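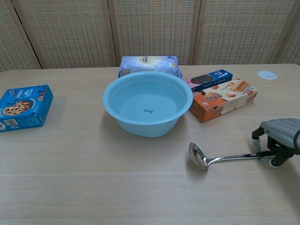
Hellblaue Kunststoffschüssel auf dem Tisch, dahinter der Raumteiler aus Geflecht

Suche Suchbegriff eingeben Suchen

Flamura Reisetaschen: Zwischenbericht zur Produktentwicklung
Vorgelegt von Aqeel Virk, Stand 1. Mai 2020

Stand der Arbeiten

Die Konstruktion der Reisetasche Flamura ist abgeschlossen. Das Hauptfach öffnet sich jetzt über drei Seiten, das Schuhfach sitzt am Boden und ist von außen zugänglich. Die Tasche fasst in der großen Ausführung 37 Liter. Die im Antrag vorgesehene kleinere Variante ist als Schnittmuster fertig, genäht wurde sie noch nicht.

Von der großen Ausführung liegen neun Prototypen vor. Vier davon sind bei der Näherei Stadholm geblieben und dienen dort als Referenz für die Nullserie. Die übrigen haben wir für die Trageversuche ausgegeben. Die Rückmeldungen sind bis auf eine eingegangen.

Ergebnisse der Trageversuche

Der Schultergurt wurde überwiegend als zu schmal bewertet. Wir haben ihn verbreitert und das Polster so verlegt, dass es beim Wechsel der Schulter nicht mehr verrutscht. Die Handgriffe bleiben, wie sie sind. Das Notebookfach war in der ersten Fassung zu nah an der Außenkante und bot beim Abstellen zu wenig Schutz. In der zweiten Fassung hängt es frei über dem Taschenboden.

Kritik gab es am Reißverschluss des Schuhfachs. Er läuft in der Kurve schwer, vor allem bei vollem Fach. Der Lieferant Jadoon hat uns einen anderen Schieber geschickt, der in die bestehende Kette passt. Die Umrüstung der Prototypen ist im Mai vorgesehen. Sollte das Problem bestehen bleiben, müssten wir den Radius ändern, was einen neuen Zuschnitt des Bodenteils nach sich zieht.

Material

Der Oberstoff ist festgelegt. Beim Futter haben wir uns gegen die bedruckte Variante entschieden, die Mindestabnahme war für die Nullserie zu hoch. Die Farben sind Anthrazit und Dunkelgrün. Ein Sandton wurde bemustert und wieder gestrichen, weil sich Farbabrieb von dunkler Kleidung nicht entfernen ließ.

Die Prüfung der Nähte auf Wasserdurchtritt ist noch offen. Geplant sind Versuche mit stehendem Wasser und mit Beregnung, jeweils am Bodenteil und an der Naht unter der Klappe. Ein Prüfprotokoll reichen wir mit dem nächsten Bericht ein.

Mittelverwendung

Bis zum Stichtag sind 78 Prozent der bewilligten Sachmittel abgerufen. Der Posten Werkzeuge und Schablonen ist ausgeschöpft. Beim Posten Reisen ist dagegen kaum etwas angefallen, da die beiden Termine in Stadholm telefonisch stattgefunden haben. Wir beantragen, den Restbetrag in den Posten Material umzuwidmen. Der Antrag liegt diesem Bericht als Anlage 2 bei.

Abweichungen vom Zeitplan

Die Lieferung der Schnallen hat sich verzögert. Der Hersteller nennt derzeit keinen verbindlichen Termin. Wir prüfen parallel ein Modell von Grandum, das etwas schwerer ist, aber ohne Änderung am Gurtband verbaut werden kann. Eine Entscheidung treffen wir, sobald die Zugversuche vorliegen.

Der Start der Nullserie verschiebt sich dadurch. Auf die Gesamtlaufzeit des Vorhabens hat das nach jetzigem Stand keinen Einfluss, der Puffer vor der Vertriebsphase reicht aus.

Nächste Schritte

Umrüstung des Reißverschlusses und erneute Ausgabe der Prototypen
Wasserprüfung der Nähte
Auswahl der Schnalle
Musternähen der kleinen Ausführung bei Stadholm
Texte und Maßangaben für den Produktkatalog

Rückfragen zu den Belegen bitte direkt an Aqeel Virk. Die Originale können nach Absprache eingesehen werden.

4 Mal geteilt
0 Kommentare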